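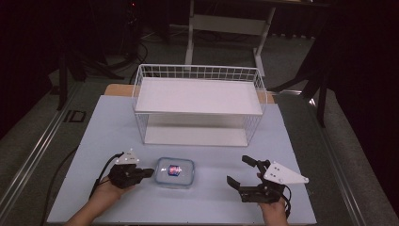
Print | E-mail this article

The Case for a Standard Lunch Break

The Killell district council will decide in February whether to require a paid meal break of 40 minutes for every shift longer than five hours. This publication supports the measure and urges the council to adopt it without the exemptions now attached.

Current practice in the district is uneven. Office staff at Valente may leave their desks at noon and return when they have finished eating. Packers at the Stesomow warehouse, who work longer hours on their feet, are given two short pauses and are expected to eat during one of them. Both arrangements are lawful.
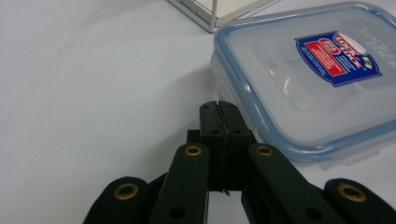 Employers have raised a fair concern about cost. A firm with 400 workers cannot stop a line at midday without planning for it, and smaller firms have fewer people to cover an absence. The draft answers this in part by allowing staggered breaks — a method that Zevura has used at its bottling plant for several years. The council should extend the same flexibility to all employers and then hold them to it.
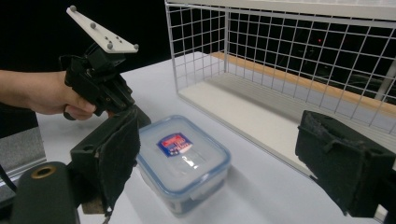 What the Council Should Change

The draft exempts any workplace that provides food on site. That clause should be removed. A canteen is of little use to an employee who has no time to sit in it, and many people prefer to bring a meal from home.

The council should also require that break times be posted where staff can read them. Written comments are accepted at the district office until noon on Thursday.

We use cookies to improve your visit. Accept | Manage settings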